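What Is a Jury, and Who Gets to Be on One?
By Yuzuki Ikeda
Law for kids, part 2

OK so. Somebody is in court. Somebody says they broke the law. Who decides?
Sometimes a judge. Sometimes a jury! 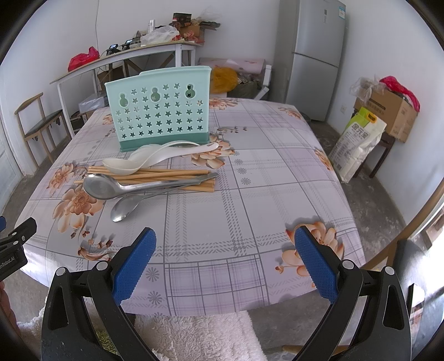
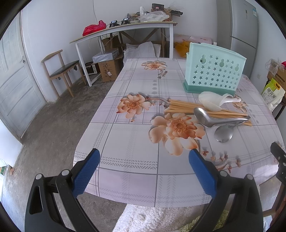 A mint-green utensil holder on a plaid tablecloth.

Reading time: 2 minutes

What's a jury?
A group of regular people. Not police, not lawyers working on the case. Could be a bus driver, a baker, your neighbor, your math teacher. They sit together in court and listen. Then they decide if the person is guilty or not guilty. That decision has a name: the verdict.

How do they get picked?
A letter comes in the mail. It says come to court on this day. Grown-ups can't just toss it in the trash, it's a real order from the court. Say the town of Watuvell needs a jury. It mails out 316 letters. Lots of people write back and say they moved away, or they're very sick. On the day, 53 people show up. Thats still way more than you need!

Then come the questions. The judge and the lawyers ask things like:
Do you know anybody in this case?
Have you already made up your mind?
Can you be fair?
If your best friend is the one on trial, you can't be on that jury. You'd want your friend to win. Anybody would.

What does a jury do all day?
Listens. A lot. Witnesses come up and promise to tell the truth, then say what they saw or heard. Lawyers ask them questions. Both sides get a turn. Jurors mostly stay quiet and keep there eyes open.
They also can't look up the case online. Can't chat about it at dinner either. Only what they hear in court counts.

Then what?
They go into a room and shut the door. They talk it over. Could take 20 minutes, could take days. In the United States, everybody on the jury has to agree before a person is found guilty of a serious crime. If they really can't agree, it's called a hung jury. Funny name. The case might have to start over with new people.

And if they say guilty?
Usually the judge picks the punishment, and the jury goes home.

What does "beyond a reasonable doubt" mean?
Big one. To say guilty, the jury has to be really, really sure. "Maybe they did it" isn't enough. "Probably" isn't enough either.

Can kids be on a jury?
Nope, you have to be 18 in most places. But some towns have teen court, where teenagers help decide small cases. Ask a grown-up if yours has one.

Words to know
Juror: one person on a jury
Verdict: what the jury decides
Witness: someone who tells the court what they know

Next time: what does a judge do?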